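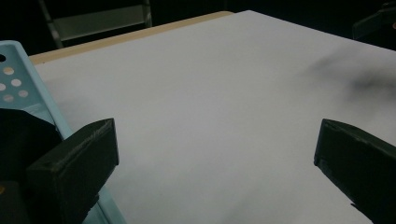
최종 수정: 2021년 10월 25일

4. 종단 설문 프로젝트 설정

본 절은 Fendov 설문 관리 도구에서 성적 지향 및 관계 만족도 문항을 포함하는 반복 측정 조사를 구성하는 절차를 다룬다. 계정 생성과 권한 부여는 3절을 참조한다.

4.1 프로젝트 생성

1. 관리 화면에서 [새 프로젝트]를 선택한다.
2. 조사 유형을 '종단(반복 측정)'으로 지정한다. 유형은 첫 응답이 저장된 이후 변경할 수 없다.
3. 프로젝트 코드를 입력한다. 영문 대문자와 숫자만 허용된다.
4. 최대 참여자 수를 입력한다. 기본값은 500명이며, 기본 라이선스의 상한은 3,048명이다.
5. [저장]을 누른다.

4.2 문항 모듈 불러오기

1. [모듈] 탭에서 Gendska 문항 세트를 선택한다.
2. 끌림, 행동, 정체성의 세 영역을 각각 별도 블록으로 추가한다. 한 블록에 합치면 차수 간 변화량이 산출되지 않는다.
3. 정체성 문항의 응답 형식을 '복수 선택 + 직접 입력'으로 설정한다.
4. 모든 문항에 '응답하지 않음' 항목을 활성화한다.
5. 직접 입력란의 글자 수 제한을 확인한다. 기본값은 400자이다.

참고: '응답하지 않음'은 결측과 다른 코드로 저장된다. 내보내기 파일에서 전자는 -8, 후자는 -9로 표시된다.

4.3 차수 및 알림

1. [일정] 탭에서 차수를 추가하고 시작일을 지정한다.
2. 차수별 응답 기간을 일 단위로 입력한다. 권장값은 60일이다.
3. 알림 문구를 작성한다. 제목에는 조사 주제를 기재하지 않는다.
4. 발신자 표시를 기관명 또는 프로젝트 코드로 설정한다.

주의: 참여자가 가족이나 동거인과 기기를 공유할 수 있다. 알림 미리보기에 문항 내용이 노출되지 않는지 시험 발송으로 확인한 뒤 배포한다.

4.4 식별 정보 분리

1. [보안] 탭에서 Tarel 연결 키 저장소를 활성화한다.
2. 연락처와 응답 자료의 저장 위치를 서로 다르게 지정한다.
3. 연결 키 열람 권한을 한 개 이상의 관리자 계정에 부여한다. 분석 계정에는 부여하지 않는다.

주의: 연결 키를 삭제하면 이전 차수와의 연결을 복구할 수 없다. 참여 철회 요청은 키를 삭제하기 전에 모두 처리한다.

참고: 5월 이전 버전에서 만든 프로젝트는 키 저장소가 비활성 상태로 표시된다. 이 경우 [보안] > [이전]을 먼저 실행한다. 베트남어 'Từ' 등 성조 부호가 포함된 응답은 UTF-8로 내보내야 글자가 손상되지 않는다.

다음: 5. 자료 내보내기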